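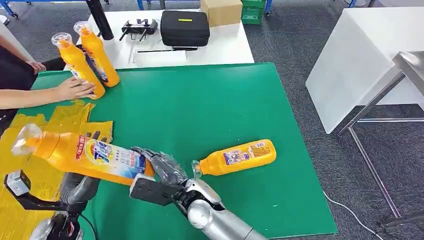 Bottle in hand, three more on the mat, yellow bags waiting their turn.

I have now spent more of my working life looking at detergent than anyone who isn't in the laundry business should. The job, since people at parties do ask, is deciding which hand goes on the end of the arm. We had two candidates on loan and a two-fingered gripper we already owned, and I was given the mat, the bottles and a spreadsheet and told to come back with an opinion.

I came back with several. They are below, in no great order.

The contenders

The Drotari hand is the one with proper jointed fingers and a thumb. It looks wonderful in meetings. Visitors want to shake it, which the manual advises against in bold type. The Renard is also a fingered hand, but with fewer joints and softer pads, and it looks like something you would use to get leaves out of a pond. The old two-finger gripper has no name worth repeating and looks like a pair of pliers, because that is more or less what it is.

All three went on the same arm with the same controller, a Warrier box that I have grown fond of in the way you grow fond of a car with one door that sticks. It does what it is told. It just likes to be told twice, once in the menu and once again in the other menu.

Why detergent

I picked the bottles. They are heavy when full, they are slippery, and they aren't round. A round bottle lets a bad gripper off lightly, as it'll roll into the grasp and everyone claps. A flattish bottle on its side does nothing to help you. You either get the fingers under it or you push it slowly towards the edge of the table while making a noise like a printer.

The labels are a nuisance too. They're busy, with a lot of blue and white on a yellow bottle, and the clear caps more or less vanish as far as the depth camera is concerned. For the first few days our camera was quite sure that every bottle ended at the neck. So the hand would close on what it believed to be fresh air and find a cap in the way.

The bags were someone else's idea. I'll leave it there, except to say that thin plastic bags are where confident people go to become less confident.

How the runs went

Each gripper got 31 attempts per layout. We had two layouts that mattered: bottles standing up in a pair, and bottles lying down. Then a person resets the mat by hand, and it starts again. I'd like to report that this part is restful. After the first afternoon you begin to have views on which bottle is the awkward one, and they are all the same bottle.

The two-finger gripper was very good with a bottle standing up. It comes in from the side, squeezes, lifts, done. It has one idea and it is a sound one. On a bottle lying down it was fine as long as the approach was straight across the narrow side, and hopeless if the arm came in even slightly skewed, when it would pinch one corner and swing the whole thing round like a compass needle.

The Renard was the most forgiving. Those soft pads spread over the plastic and hang on, and I could be quite lazy about the angle. The trouble was weight. Somewhere near 700 grams the pads began to creep, and a full bottle went down through the fingers at the speed of a lift in a small hotel. It never dropped one outright. It just lowered them, politely, against my wishes.

Then the Drotari. I had been looking forward to disliking it. Expensive hands with lots of joints have let me down before, mostly by having lots of joints. And for the first day and a half it was dreadful, since I was driving it like a gripper. I kept closing everything at once, so the thumb got there first and shoved the bottle out of the fingers' reach. Once I slowed the thumb and let the fingers wrap before it came up underneath, it was a different machine. It will take a bottle by the base end with the cap pointing off to one side, which I'd have called a silly grasp if you had shown it to me on paper, and it held on through a lift, a turn and a put-down.

It's also slow. A grasp that takes the two-finger gripper 2 seconds takes the hand 8, and there is nothing like eight seconds of thoughtful finger movement to make you wish you'd just used pliers.

Things I got wrong

I taught the first grasps with bottles spaced nicely apart and then put two side by side, and was surprised when the fingers tried to occupy the neighbour. Fingers need room at the back. I knew this. I have fingers.

I also set the force limit on the Warrier while the Renard was fitted, swapped over to the Drotari, and forgot. If you ever wonder why your costly hand has the grip of a sleepy aunt, look at the number you left behind from the last one. That was a morning gone.

And I cleaned the bottles. Don't clean the bottles halfway through. They became slipperier (or the dust had been helping, I really can't say which) and I had to throw out everything from before and start again.

Where that leaves us

For our own work I've asked to keep the Drotari a while longer and put the two-finger back on the other arm, so that one side can be clever and the other can be quick. The Renard goes back to Rosuser, who lent it to us in October and have been very patient about it. If I were picking up nothing but light packets all day I'd have kept it without a second thought.

The bags I haven't written up. I have numbers for them, and I have looked at the numbers, and I'm going to look at them again after some tea. The thumb gets a new pad next week, a stickier one, and there's a version of the grasp where the fingers scrape along the mat first and gather a fold before closing. So far it mostly gathers mat.

Posted February 3, 2024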